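Home Forums Automation Arms and Grippers New Posts Search Log in

Soft fingertips or hard ones for picking up thin cable?

pleatherbound
Hi all, long post, so get yourself a coffee first! We're trying to teach an arm to route a thin white cable across an optics breadboard, and I've spent most of August swapping grippers. First was the Ilik, a two-finger parallel with hard flat tips, $318 used. Second is the Pleten, with rounded tips, and that one set us back $1180, so you can imagine I would very much like it to be the better of the two. The Ilik picks up a cable lying flat far more often than I expected, but it pinches hard, and near the fiber mount that makes me nervous. The Pleten is gentle and lets the cable slide through as the arm moves, which is lovely along the curves and maddening when you want it to stay put.
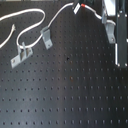

Cable, brackets and the red band, before any talk of tips.

My question for the kind people here – would you stick with one gripper and fix the rest in the controller, or keep changing tips?

gantry_gus
Keep the Ilik and turn the force down. I've run one for 792 hours on wire harness work and have yet to crush anything. People blame the fingers when the approach angle is off. Come in across the cable and close slowly.

Nuwan Marikar
I'm going to disagree with Gus, in a friendly way. Harness wire forgives you and fiber doesn't, and a low force setting on that model drifts once it warms up (ours did, anyway, and we sent it back twice). I'd stay with the rounded tips and stop asking them to hold still. Let the cable slide, and do your holding at the brackets.

pleatherbound
Thank you both! Nuwan, I tried it your way on Thursday afternoon, starting with the long loop on the left side and working over toward the mount.
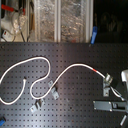 The sliding bothers me less now that I plan for it, and I've slowed the last stretch way down, so each try takes almost 800 seconds, and I do a lot of standing there with my arms folded. Gus, I haven't given up on your idea either. I just want to borrow a force gauge before I squeeze anything I'd have to pay for.

gantry_gus
Fair enough, but 13 minutes for one cable! What controller?

pleatherbound
Fakir, the older box. I know, I know. The Perkora is on my wish list. I also put a small camera at the wrist, and I like it much better than the overhead one for seeing where the cable runs near the clamp.
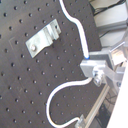
Wrist camera view, clamp at right and one bracket up at the left.

Nuwan Marikar
Wrist camera for the close work, sure, but please don't throw out the overhead one. Ours loses the cable as soon as the fingers get in front of it, and then you have no idea where the rest of the loop went.

gantry_gus
Agree with Nuwan on that, for once. Post your gauge readings when you have them.

pleatherbound
Will do, with both sets of tips. Might be a week or two.

Last edited 9/8/22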